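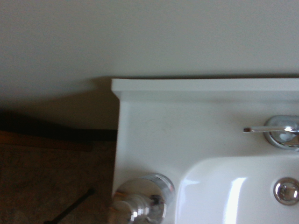
3.2 Household water use and fixture age

Meter readings were collected from 900 homes in two service areas, Raltlow and Jin, between 17th March and the end of June. Each home had a single meter on the main supply line. Homes with a private well, a swimming pool or a shared meter were left out before sampling. The readings were logged hourly and sent to the utility once a day.

After cleaning, the Raltlow set was larger than the Jin set, mainly due to a faulty batch of transmitters in the older part of Jin. Gaps shorter than 3 hours were filled by straight-line interpolation. Days with longer gaps were dropped. In all, 3,091 household days were removed in this way, most of them from the first weeks of the study.

Indoor use was separated from outdoor use with the winter baseline method described in Section 2. The method assumes that lawns are not watered in the cold months, so any rise above the baseline in spring is counted as outdoor use. It works less well for homes that were empty for part of the winter, and we flagged these by hand.

Residents also filled out a short survey on the age of their toilets, faucets and showerheads. Many did not know the age of a faucet that was in place when they moved in. In those cases we used the year of the last bathroom permit on file, where there was one. Permits in Jin are kept on paper before a certain date and could not always be matched to an address.

Figure 3 plots median indoor use per person against the age of the oldest toilet in the home. Use rises with age in both areas, but the slope is steeper in Raltlow. Part of the difference may come from the rebate program run there under the name Loltanine, which paid for new toilets but not for faucets. Homes that took the rebate tend to have one new toilet and one old one, and our measure puts them in the older group.

Figure 3. Median indoor water use per person by age of oldest toilet, Raltlow and Jin. Bars show the interquartile range.

Faucet age had a weaker link with use. The survey returned 1,776 usable faucet entries, and the effect was small once household size was included in the model. Leaks were a bigger factor. A home was marked as leaking if its hourly flow never reached zero over a full week, following the rule used in the earlier Rasia pilot. Leaking homes were found in every age group.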